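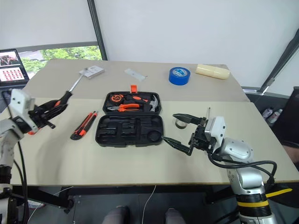

Home Features Reviews Downloads Forum Subscribe

Print this article E-mail to a friend

The calendar program that stayed small

March 2025

Solau makes wall calendars. You give it a folder of photos and a list of birthdays, pick a layout, and it hands you a file you can print at home or take to a copy shop. It runs on a desktop computer, it costs $18, and it does very little else.

Isabelle Turcotte wrote the first version for her mother, who had been making the family calendar in a word processor. The months were tables, and every year the tables had to be rebuilt, so the first of January would land in the right column. One year February was printed with the dates from the year before and the whole family missed a baptism.

"I thought it would take me a weekend," Turcotte says. "The grid did take me a weekend. Then she asked if it could start in July."

School calendars start in summer, and her mother was a teacher. Starting a calendar in any month is simple enough for the grid, but it affects everything attached to it. The year on the cover has to become two years. Holidays that move, like Easter, have to be worked out for both. The small previous-month and next-month boxes in the corner must cross from one year to the next. Most of the code in that first version ended up being about dates, and most of it is still in there.

Turcotte now runs Senus, the company that sells Solau, out of a rented office over a pharmacy in Langat. The staff is three people. She does the programming. Ginette Thibodeau handles the layouts and all of the printing questions, and a part-timer answers the mail.

Thibodeau came from a print shop. She had been receiving Solau files from customers for several years before she had any contact with the company, and her first message to Turcotte was a complaint. The program was placing photos right up to the edge of the sheet with no bleed, so when the shop trimmed the stack, some pages came out with a thin white line down one side. She attached a corrected page and a diagram. Turcotte fixed the bleed in the next update and asked if she would look over the rest.

"The rest was worse," Thibodeau says. The hole for the nail was centered on the paper size, and that put it off center once the page was trimmed. The gray used for weekend dates disappeared on older laser printers. Text in the day boxes was set so small that anybody over fifty would need to take the calendar off the wall to read it.

She redid every layout. There are now 37 of them, and she says she could live with half. People write in when one is removed, however, usually to say that they have used it every year and the new calendar has to match the old ones. So the layouts stay, including one with a border of ivy leaves that she dislikes and has redrawn twice.

Using it

The main window shows the twelve months down the left side and the selected page on the right. Dragging a photo onto a month puts it there. If the shape of the photo does not fit the space, Solau crops to the middle and lets you slide the picture inside its box. A yellow triangle appears if the photo is too small to print well at the chosen size. It will still print if you tell it to, and for an old scanned snapshot that is often the right decision.

Birthdays go in a separate list with a name, a date and, if you want it, a year. With the year filled in, the calendar will print the person's age. This can be turned off for individual people. The list is kept from one year to the next, and that is the main reason customers give for sticking with the program. The second calendar takes a fraction of the time the first one did.

A person can also be marked as deceased. The birthday then stays on the page without the age, in a lighter type, or it can be hidden. Turcotte added this after a run of letters from people who had deleted a parent from the list and then wanted them back.

Printing is where most of the trouble comes in. Home printers disagree about margins, and double-sided printing is a regular source of upside-down Aprils. Solau has a test sheet for this. It prints a large arrow on each side, asks which way the arrows ended up, and sets the page order to match. The test sheet uses very little ink and should be run before anything else, though Thibodeau estimates that hardly any new customers do it.

What it does not do

There is no online version. There is no phone app and no sharing of a project between two people, although the project folder can be copied to a memory stick and opened on another machine. Solau does not order prints for you. Turcotte has been approached by printing services that wanted a button in the program, and for one season there was such a button. It accounted for a good share of the support mail that December, nearly all of it about late parcels the company had no way of tracing. The button was gone by the next update.

Photo editing is limited to brightness, rotation and black-and-white. Red-eye removal was in an earlier version and was taken out when cameras got better at avoiding it. Anyone who wants more is expected to edit the photo elsewhere first.

The holiday lists are good for the United States and Canada and thinner for other places. Users can write their own lists as plain text files, and some have posted theirs on the company's forum, including lunar calendars, garbage collection days and the opening dates of fishing seasons. The quality varies. A list for the wrong year will load without any warning, and this ought to be fixed.

The file format

For a long time Solau saved its projects in a format of its own that no other program could read. Customers who had been through the end of Vumirden, a scrapbook program that shut down and left people with albums they could no longer open, began asking what would happen to their calendars if Senus closed too. Turcotte did not have a good answer at first.

The current version saves each project as an ordinary folder. The photos sit in it as they were imported, under their own names. The birthdays are in a text file that opens in any spreadsheet. The layout settings are in another text file, readable with a little patience. A PDF of the finished calendar is saved alongside every time you print. The folders take up more disk space than the old files did, and moving one photo out by hand will leave a blank month, but nothing is locked away.

Old projects convert when they are opened. We tried it with 3 calendars made in earlier versions. Two came through without changes. The last lost its cover typeface, which had been dropped from the program, and a plainer one was put in its place.

Next

Turcotte is working on a version with larger type for all layouts and a single-page calendar that shows the whole year. Weekly planners are requested often and she has started on one twice. The difficulty is the week that falls across New Year's Day, which some people want printed at the back of the old planner, some at the front of the new one, and a fair number in both.

Her mother still makes the family calendar every fall. She uses the version before the current one and has declined the update, as the ivy border was moved to a different menu.

Solau runs for free as a trial, with a line of small type across the bottom of each printed page until the program is paid for. Updates within the same version are included in the price.

Print this article E-mail to a friend

Contact us | Copyright, all rights reserved | Back to top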